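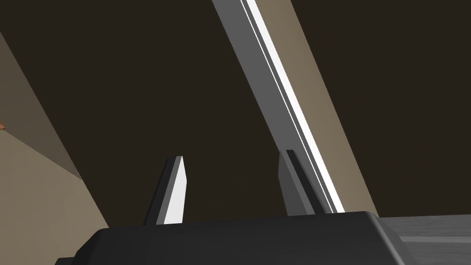

4.2 O que os alunos fizeram com as câmeras de punho

A disciplina de manipulação móvel que dou em Kanton tem um trabalho de semestre só, e ele é grande: fazer um robô de dois braços arrumar uma casa simulada. Na turma que descrevo neste artigo o simulador foi o Dremeo, que já vinha com as casas mobiliadas, e cada grupo escolhia as próprias tarefas. Eu tinha certeza de que o problema seria o planejamento (sempre foi, nos anos anteriores!), mas as primeiras semanas foram embora em percepção, e boa parte delas numa pergunta que parece boba: como saber, só pela câmera do punho, se a garra está segurando alguma coisa? O grupo do Hậu Tô começou com um limiar de brilho na região entre os dedos. Na Figura 1 dá para ver onde isso tropeça: o vão está vazio, e mesmo assim a face interna do dedo esquerdo aparece branca, forte, enquanto a do direito fica num cinza escuro. Um limiar calibrado num dedo não serve para o outro. Hậu defendeu a ideia por mais uma semana, com um entusiasmo que eu respeito, e depois passou para uma máscara geométrica dos dedos, calculada a partir da abertura da garra e subtraída da imagem antes de qualquer decisão.

A máscara ficou boa. Em 100 tentativas de pega com o mesmo conjunto de objetos, o detector do grupo acertou o estado da garra em 71 com o limiar antigo; com a máscara, a conta melhorou bastante, só que o grupo mudou também a posição inicial do braço entre uma rodada e outra e por isso não publico o segundo número. Foi uma conversa meio dolorida na sala — eles queriam muito pôr a tabela no relatório — e acabou virando a melhor aula do semestre sobre mudar uma coisa de cada vez.

O outro assunto que tomou tempo foi a orientação. Muitos alunos chegam achando que a câmera da cabeça entrega um mundo arrumadinho, com o chão embaixo e o teto em cima, e aí escrevem código que depende disso sem perceber. Alguém pega uma linha de piso, supõe que ela é horizontal e pronto, o robô calcula a altura da mesa errada. Pedi então que todos os grupos convertessem os pontos para o referencial da base antes de medir qualquer coisa, e que testassem a conversão com a câmera inclinada de propósito (Figura 2). Dois grupos descobriram nesse teste que tinham trocado a ordem das rotações. Um deles era o grupo que estava com a melhor nota até ali, coitados!
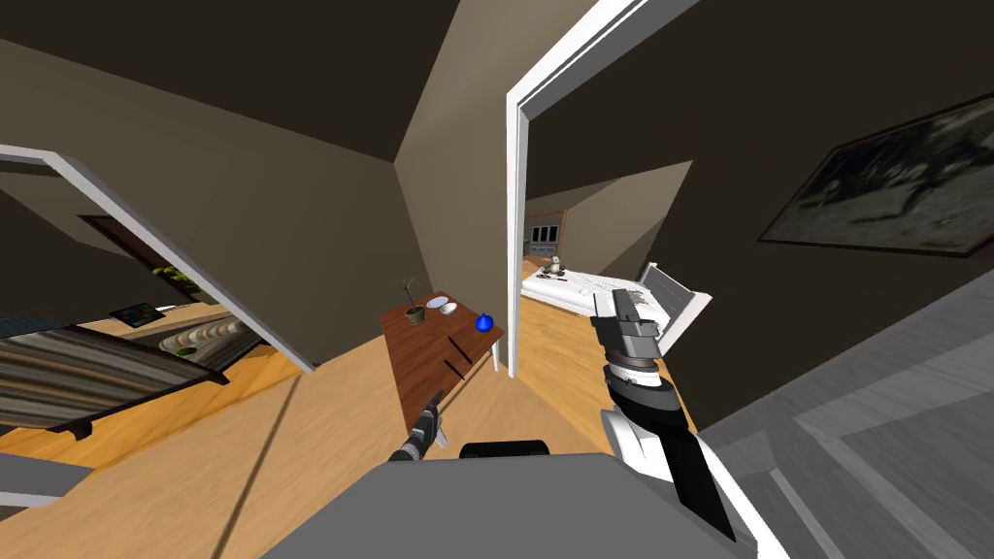 Vale a pena dar a uma turma de graduação um robô com dois braços, se um já dá trabalho? Para mim vale, desde que o segundo braço só entre na nota depois da metade do semestre. Antes disso ele fica parado numa pose segura e os alunos o tratam como mais um obstáculo, o que já ensina bastante coisa sobre colisão.

Kevin Ó Dálaigh, que foi meu monitor e leu mais relatórios do que eu, discorda de mim nesse ponto. Ele acha que os grupos que brincaram cedo com os dois braços escreveram um código mais limpo no final, e é possível que tenha razão, mas não temos como separar isso do fato de que eram também os grupos mais animados. O que nós dois vimos foi um hábito muito comum: quando a pega falhava, a primeira reação era aumentar a força de fechamento. Depois mais um pouco. Teve um grupo que chegou ao limite do atuador simulado sem ter olhado uma única imagem do punho, e

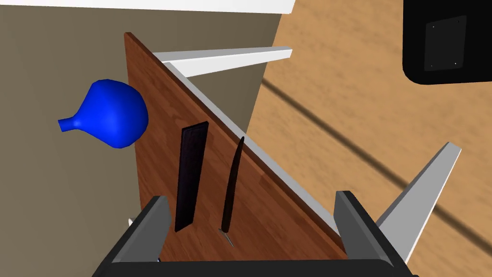
foi preciso sentar com eles e passar a gravação quadro a quadro (formato Fedum, que ao menos guarda as imagens e as juntas no mesmo relógio) para que vissem o erro de aproximação. A partir daí criei uma regra meio antipática: nenhum parâmetro de força muda sem que o relatório traga o quadro do punho no instante do fechamento. Reclamaram bastante. No segundo mês eu já não precisava cobrar.

Para objetos finos e alongados, encostados numa superfície, a regra rendeu mais do que eu esperava. Os alunos passaram a discutir de que lado entrar, quanto abrir os dedos e que folga sobrava, e essas discussões aparecem escritas nos relatórios. Kevin leu 64 registros de falha entregues depois da regra e classificou cada um pela causa que o próprio grupo apontou. Em 60 deles a causa vinha acompanhada de uma imagem e de uma pose, coisa que antes eu quase não via. A classificação foi feita por uma pessoa só, e volto a essa limitação na Seção 5.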